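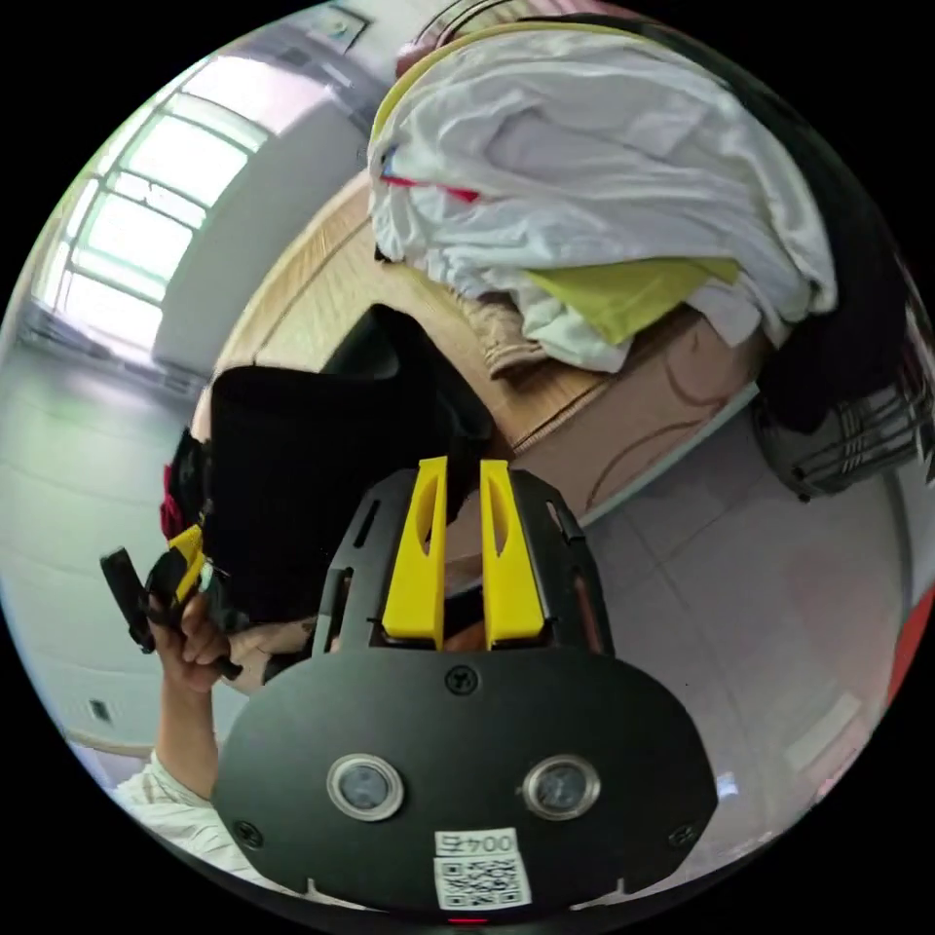

2 min read

The Grip Test

Gil-soo Ha has strong feelings about laundry, and none of them concern cleanliness. Laundry is the thing that ends arguments about grippers. A block is a block, and every gripper on the market can pick up a block. Give the same gripper a shirt and it becomes a much more modest machine.

Ha and his colleague Kyung-hwa Yeon have spent the spring comparing two hand-held units at Flimavus, a small outfit that rents its floor by the month and furnishes it by accident. The black tool with the yellow fingers and the twin lenses in its back plate is the one they call the Han. Its rival is the Dreneck, a heavier affair with a thumb lever that Yeon describes as "a stapler with ambitions."

The method is plain enough. You hold the gripper, you do a chore, and the recording goes off to teach an arm to do the chore without you. On the Dreneck, 35 minutes is where Yeon's wrist starts filing complaints. She has done 70 on the Han and wanted only a sandwich.

Comfort is one thing and data is another. Of 617 folding runs on the Han, 393 were good enough to keep. Ha thinks this is excellent. Yeon, who did most of the folding, would like the others back.

The Han's weak spot is cuffs. Its fingers are flat paddles, fine on a sleeve and clumsy on a button, and Ha has a drawer of softer tips he is sure will fix this. He was also sure in November. The Dreneck does better with buttons and worse with nearly everything attached to them.

Then there is the view. A very wide lens takes in the window, the floor and whatever got dumped on the desk, and bends all of it. Ha says the software can straighten the room out later. Yeon has asked if it could tidy it, too.

They expect to settle on the Han. Ha has already ordered two more, along with a fresh batch of tips, and Yeon has put in a request for fewer shirts.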